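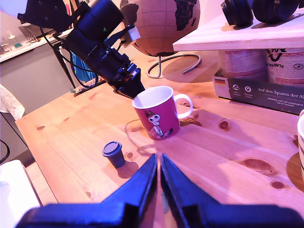
A magenta mug on the pine table at Karaca House, Pradstead.

Flonura is delighted to share that its traveler's tale evenings are coming back to Karaca House in Pradstead this July, and we would love to see old friends and new faces there. The idea is as simple as ever - you bring a story from a trip you once took, long or short, and your neighbors listen to it over a hot drink. Last summer 274 people came through the door, and quite a few of them stayed well past closing time!

The evenings start at 7 p.m. and run for six weeks, with 26 speakers already signed up. Nevzat Ağca opens the series with his memories of crossing the Black Sea by ferry as a boy. 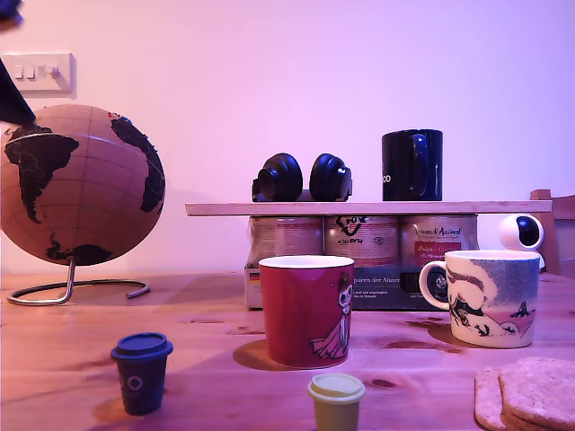 Firdevs Tokgöz told us she had come the first time only to keep her sister company, and went home wanting to write down everything her grandfather ever said about the railroad.

Many of last year's tales were recorded, and Ustevance is kindly printing them as a small paperback, edited by Selim Toprak.

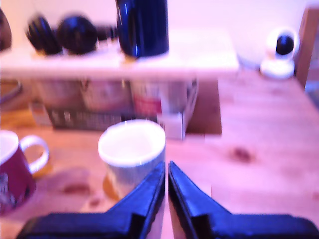
White mug, Karaca House.

Admission is free, and drinks and homemade cake will be on sale at the back of the hall. If you'd like to tell a story of your own, please leave your name with Necati Kaplan at the front desk by the end of the first week.

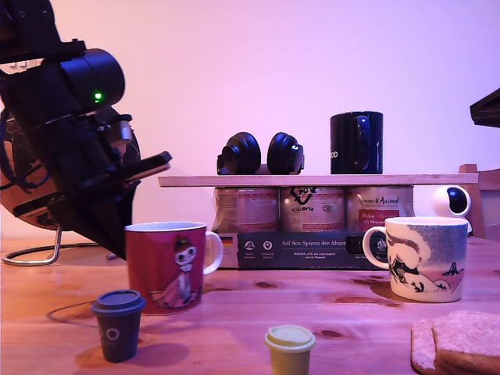 Pink light on the wall at Karaca House.

Copies of the paperback will be on sale every evening.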